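3.2 Collecting demonstrations

All demonstrations for the towel task were recorded by remote control. The operator holds a hand controller whose position and tilt are sent to the arm 25 times per second, and a trigger opens and closes the gripper. We first tried guiding the arm by hand, as in our earlier Jelbridge study, but the operator's own arms kept showing up in the camera view, and policies trained on those recordings did poorly once the person was gone. Hand guiding was kept only for setting the home pose and the limits of the workspace.

An episode starts with one towel dropped on the felt in no set shape. The operator moves in, picks up a corner or an edge, and works toward a flat towel. We did not tell operators which corner to take first. This makes the data more varied — and harder to fit — but a fixed order would have forced awkward reaches whenever the chosen corner was buried under another layer. Figure 3 shows a bunched towel with the gripper open and clear of the cloth.
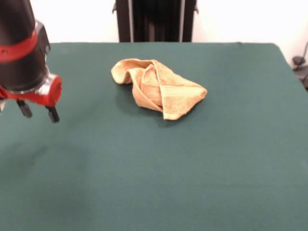
Figure 3. Towel workspace with the arm at left. Source: authors, Ullura towel set.

Operators trained on 100 practice episodes before any of their recordings were kept. Most of that time went into learning how low the fingertips could go. Pressing into the felt drags the cloth along, while staying too high closes the fingers on air. The Odeck control software gives no force feedback, so operators had to judge contact by eye. We added a soft floor to the commanded height, which cut down on hard contacts but did not remove them.

The full set holds 2,000 episodes, of which 1,000 were used for training in the main experiments. Failed grasps were left in as long as the operator recovered and finished the task. Episodes were dropped if the towel left the table or the control link froze. Long pauses at the start of an episode were trimmed, since a policy trained on them tended to wait above the table without moving. Pauses later on were left alone — operators often stopped to look for a free corner, and we had no clean way to separate these stops from plain hesitation.

The same procedure was used for the Minami set described in Section 3.3, with changes to the control rate only.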